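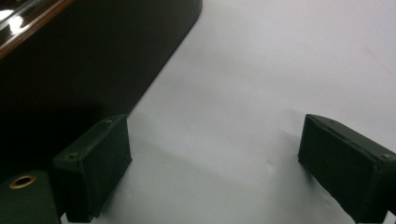
About Werstead

Hi, and thanks for clicking on the page most people skip! I'm the person who started Werstead, and I still write most of what you'll read on this site, answer a lot of the email and water the plants in our little office in Botdale (two rooms over a dry cleaner, so we always smell faintly of pressed shirts).

We help couples understand the legal side of being married before they sign anything. Prenups, postnups, what happens to the house, what happens to the student loans, whose name goes on what, how changing your last name works if you've already booked the honeymoon under the old one. We explain it in everyday words, and when you need a lawyer we tell you so and help you show up ready.

How I got into this

I was a paralegal for a long time, mostly in divorce work, at a firm called Cardoso. I liked the job more than I expected to. But I kept meeting people at the worst end of a marriage who were finding out the rules for the very first time. They'd been married eleven years, or twenty-six, and they were learning in a conference room that the savings account they thought of as private had stopped being private somewhere around the second year, when the joint tax refund went into it.

I remember one woman asking me where she was supposed to have learned all this. She wasn't angry, she really wanted to know. Was there a booklet? I went home and looked, and our county handed out a very nice pamphlet on parking at the clerk's office and a sheet about what ID to bring. So I wrote a booklet. It was 16 pages, stapled at my kitchen table, and it was not good (the section on inheritance was plain confusing, and a friend who teaches fifth grade sent it back with question marks all down the side). I rewrote it, she sent it back again, and the third one I left in a stack at a bridal shop in Botdale with my phone number on the back.

The phone rang that same week, and that was more or less the start of the company. We opened properly in September, the month after I left Cardoso, with one desk and a printer I'd bought off the florist downstairs, who has since moved out and been replaced by the shirts.

What we do all day

Most people come to us for a Sit-Down. You and your partner meet with one of us for 90 minutes, in the office or over video, and we go through your stuff together. Who owns what, who owes what, who has kids from before, who might inherit grandma's lake place, who's planning to quit and go back to school. We don't take sides and we don't tell you what's fair. At the end you get a written summary you can both read without a dictionary, plus a list of questions to take to a lawyer if you want one. The price is $320 for the two of you, it's the same on a Saturday, and it includes a follow-up call, which folks tend to forget about so please do use it!

As of this update we've done 1,739 Sit-Downs. I keep the count on a whiteboard by the door and I'm a bit silly about it.

Then there's Grisodent. That's our online worksheet, and yes, I know, the name sounds like a toothpaste. It was a password I'd been using for test files and it stuck, and by the time anybody suggested something nicer we'd already printed it on the folders. Grisodent asks you both the same 100 questions, separately, and then shows you where your answers don't match. The questions run from the very dry ("Do you have a retirement account through work?") to the kind that start a long evening ("If one of you had an affair, do you believe it should change who gets what?"). You can stop and come back to it. You can skip things. It's free to fill out, and we only charge if you'd like us to go over the results with you.

That affair question gets us more mail than anything else on the site, by the way. Couples are very sure they know the answer, and very often each of them is sure of a different one. The rules depend on where you live. In some states it can matter for alimony, in others the judge won't want to hear about it at all, and people who write a cheating clause into a prenup sometimes find it won't hold up. We have a longer page on that and I'd read it before you write anything on a napkin.

We also run a class for engaged couples twice a month in Botdale, in the evening, with decent coffee. Bring your partner or bring your mom. We've had moms. If you're on the email list you'll get the dates, and there are 2,216 of you on there now, which amazes me every time I hit send.

What we don't do

We're not a law firm. I'll say it again because it matters: Werstead is not a law firm, none of us can represent you, and nothing here is legal advice for your own situation. We don't draft prenups. We don't go to court. We also don't do couples counseling, although there's a box of tissues on the table and it gets used. If something comes up in a Sit-Down that belongs with a therapist, or that makes us worry about somebody's safety, we'll stop, and we'll talk with you privately about who can help.

We don't take referral fees from lawyers either. We keep a list of family attorneys who are patient with beginners and will tell you their rates over the phone, and that's all it takes to get on it. A few have come off it too.

Who comes to see us

Everybody, pretty much. Plenty of engaged couples in their twenties with a car loan and a cat. Lots of second marriages, where there are grown kids with opinions. Couples who have been together forever and are getting married for the health insurance (congratulations, it still counts!). Same-sex couples who married in one state years back, moved twice, and want to be sure their paperwork moved with them. People married abroad who need to know what a certificate from another country means at the bank here. And a good number of people who are already married and perfectly happy, and just never had the talk about money.

You don't have to be rich. I hear that one a lot, that prenups are for people with yachts. I've never had a client with a yacht. I've had one with a food truck, and sorting out who'd own the food truck took most of the afternoon.

Some practical bits

The office is open Tuesday through Saturday. The stairs are steep and there's no elevator, so if that's a problem let us know when you book and we'll meet you in the ground-floor room at the library down the block, or on video. Parking on the street is free after six. Please don't use the dry cleaner's spots, they've been very good to us.

You can cancel or move a Sit-Down up to the day before and it won't cost you anything. If your wedding is less than a month off, put that in the subject line and we'll try to squeeze you in, though a lawyer may well tell you it's cutting things close for a prenup.

What you tell us stays with us. Your Grisodent answers are only shown to your partner once you've both pressed the button, and you can delete the whole thing from your account page whenever you like. If you split up halfway through (it's happened), write to us and we'll close it out quietly.

Questions, corrections and complaints all come to the same inbox, and I read them with my breakfast. If you spot a rule on the site that's changed in your state, please tell me! That's how half our pages get fixed.

Page last updated 20 Dec 2021. We're closed from Christmas Eve until after New Year's, and the next class dates will go out by email once we're back.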